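POLI 214: Campaigns and Elections
Week 8 handout - What a crowd tells you (and what it tells the candidate)
R. Park

Read this before the seminar, please, and bring the Findov reading with you. Those who left it on the bus last time know who they are.

Where we got to

Last week we finished with the leaflet, a form of political communication whose chief audience is the recycling bin. This week we move up to the rally. The question is a plain one: why do campaigns keep holding them, when most of the people who turn up have already made up their minds?

1. Who is in the room

Start with the obvious. People who give up an evening to hear a candidate speak are mostly people who like the candidate. The rest are family, staff, reporters, a few students after the sandwiches, and somebody from the other side taking notes. An undecided voter at a rally is a rare bird and usually came with a spouse.

So a big crowd is evidence of enthusiasm among supporters, and of bus hire. It is weak evidence of how everyone else will vote. In a riding of any size, a full hall is a very small slice of the electorate.

2. The Flasley by-election

Our running case. Ha-neul Moon, the challenger, drew 300 people to the curling club on her opening night. Her campaign called it "a wave." Ok-hee Pyo, the incumbent, drew considerably fewer to the library and called it "a conversation." Pyo held the seat.

Before you decide that rallies are useless, look at the other column. Moon's opening night brought in most of the people who later knocked on doors for her, and her vote rose in every poll where those people worked. She lost, but by much less than her party had the time before. What the crowd gave her was labour. Whether the speech gave her anything is harder to say, and I have read the speech.

3. How crowds get counted

Three sources, each with its own troubles:

The campaign. Counts everyone, including the band.

The opposing campaign. Counts the empty chairs, and has often brought a photographer for the purpose.

The press. Asks the first two and splits the difference, or asks the fire marshal, who will tell you what the room is allowed to hold. Capacity and attendance are different numbers. You will lose marks for mixing them up, as several of you did in July's summer section.

Young-sook Joo's chapter in the reader has a good account of estimating density from a grid. Skip the appendix unless you enjoy that sort of thing.

4. Choosing the hall

An organizer's rule, given to me by Ok-hee Ko when I was young and carried her clipboard: book a room slightly too small. A modest crowd in a small room has people standing at the back, and reporters write "packed." Put the same crowd in an arena and they write "sparse." The crowd has not changed its opinion of anything between the two.

Backdrops follow the same logic. Whatever is behind the candidate's head will be in every news story, so a lot of care goes into deciding what the walls look like from one particular spot.
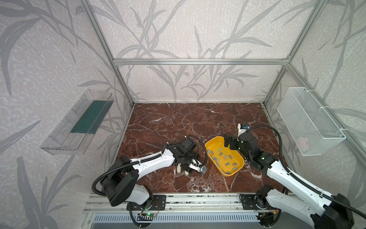
5. Effects on the other side

A neglected topic. Rallies are also watched by rival parties, donors and would-be candidates. After Moon's opening night the Grarnix town council race gained two new names, both from her party. Seol, the paper's example of the opposite, had a disastrous launch and the party's donors went quiet for the rest of the campaign. Think about whether this is the same effect running in two directions, or two separate ones.

6. For seminar

Come ready to talk about these. A few lines of notes on each will do.

Suppose you run Pyo's campaign and have just seen the curling club numbers. Do you book a bigger hall, or leave it alone?

Find a news report of any campaign event and work out where its attendance figure came from. If the report doesn't say, write that down too.

Joo argues that rallies matter most early. What would you need to see in Flasley to disagree with her?

Short paper

Due March 8, 2024, by noon. No more than 3 pages, double spaced, in 12 point type. I own a ruler. Late papers go in the box outside my office, where they will be read with somewhat less good humour.

Next week: yard signs. Read Findov, chapter 8, and skim the one after it.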